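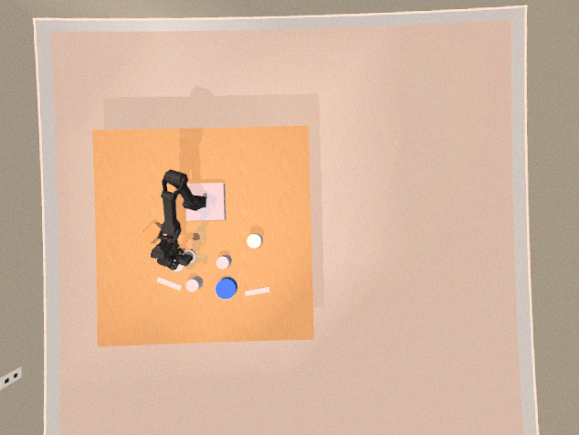

3. Progress to date

Grurwood catalog conversion, status at March 26, 2024

Of the parish records held at Tangen, 1,887 have been transcribed and checked against the card index. Another 70 are on hold – the dates on the cards and in the registers disagree. Ingvild Eide is resolving these with the Brilov office.

Five boxes of loose correspondence were not in the original scope. Wenche Wikström has proposed listing them at box level only.

Spending is within budget. The public search page is still due in September, subject to approval of the revised place-name list.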